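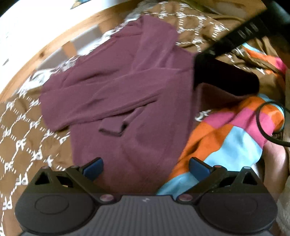 Tip 14: Clear the bed before you fold anything

The bed is where clean clothes go to wait. You put the sweater down for a second on Sunday, and by the time you need the mattress it has worked its way into the duvet cover and the two of them are on good terms.

Take the clothes out first, one piece at a time, and put them on a chair. Leave the cover until last. A brown cover with a white pattern will hide a dark sock for a week, so give it a proper shake over the floor.

Next, the long-sleeved things. A purple top that's been folded over on itself with one sleeve across its middle can't be rescued by patting. Pick it up by the shoulders, let it hang, then lay it face down. Sleeves go straight across the back, one over the other. Bring the sides in, then fold up from the hem. Check the cuffs while you're there - a turned-back cuff will iron itself into a flap under the weight of a pile.

Knits get folded, never hung, unless you enjoy shoulders with little horns on them.

Soft wrinkles don't need an iron. Smooth the fabric with your palms while you fold and put something heavier on top overnight. Tiziana Benedetti wrote in to recommend a hot shower and a hanger on the bathroom door, and it does work on cotton. On wool I got a damp sweater that smelled of shampoo.

Duvet covers: button or zip them shut before they go in the wash, or you'll find 2 pillowcases and a washcloth packed into one corner.

If your bed frame is pine, run a dry cloth along the top board while the bedding is off. You won't want to do it later.

Next: Tip 15, the drawer that won't close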